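Should I send my third grader to sleepaway camp for a full week?

Asked by fotcombe_mom, 12th March

Camp Lilitbridge wants a $75 deposit and a packing list signed in blood. She's eight, has never slept away from home, and says she's ready. I am not. Do we start with the weekend session?

2 answers

Apolline Rey

Full week. My son did the weekend at Cisdale and had just quit crying when we came to get him. By day three they've forgotten your name. Label everything, including socks, and mail a letter before she leaves so it's there on Monday's

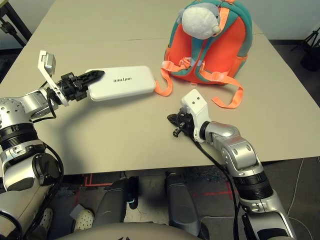
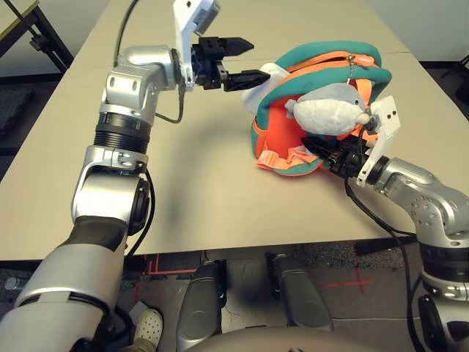
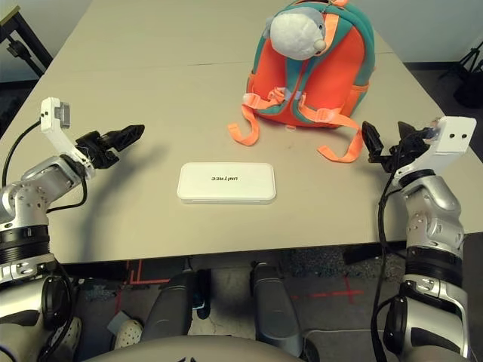
2 min read

mail table. Keep it boring. If you write that the dog misses her, you'll be driving up there. Ask how many kids to a cabin, too. Ours had 20, and one flashlight that worked.

campdad_400

depends on the kid. mine went for a week and wants to go back, my neighbors kid lasted one night. ask about the refund BEFORE you pay, they get vague after. also the lake is cold

fotcombe_mom replied: Paid the deposit. She has packed already. Camp is in July.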